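Review: Reditz tabletop arm kit, after one term in a school robotics club

Our club at Antal bought the Reditz kit in April for 900 dollars, mostly for the pick-and-place event at Cliduretti. The other option was the Zivance at 2,000, well past our budget. 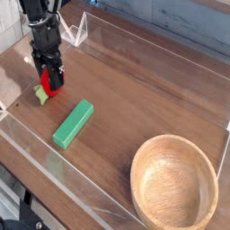
Practice with the soft red piece, green block off to the side

Setup took around 90 minutes. The manual is thin - the wiring page should be twice as long.
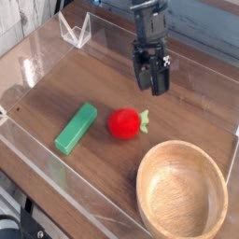
Block, plush and bowl laid out on the table

Students had simple moves running by the second meeting. The software saves each run, and we have 307 saved so far. 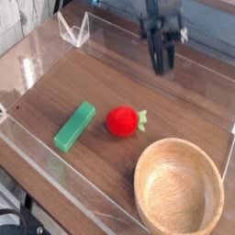 Soft items are harder to program than blocks. The grip setting is a bare slider with no units, so everyone keeps their own notes.
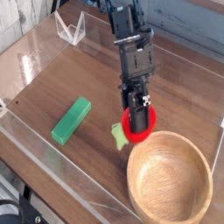 Support answers email in a day or two. Spare fingers are sold only in pairs.

Four stars. I would buy it again for a club, less so for a big class.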